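Buscar en incidencias Buscar Búsqueda avanzada

29 jun 2019 | Rhodri Sayce

Catálogo Nevetti: fichas de historia contemporánea con diacríticos perdidos

Al importar el lote de Plerkik, 11 fichas de libros sobre la posguerra europea muestran un espacio en lugar de la vocal acentuada. Afecta a los campos de autor y sinopsis; el ISBN se conserva. Tres de ellas repiten además el título.

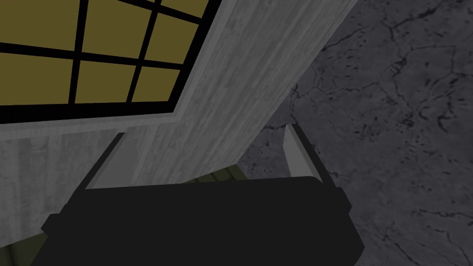 Pinza de dedos paralelos, render.

Causa: el fichero llega en ISO-8859-1 y el importador Cuseo lo lee como UTF-8. El título duplicado procede de un campo 245 repetido en origen.

Acciones: forzada la codificación en el perfil de Plerkik y relanzado el lote. 10 fichas correctas. Queda una, el volumen colectivo de Lloyd, con la sinopsis truncada tras el nombre del quinto colaborador.

Estado: abierto. Pendiente de nuevo fichero del proveedor.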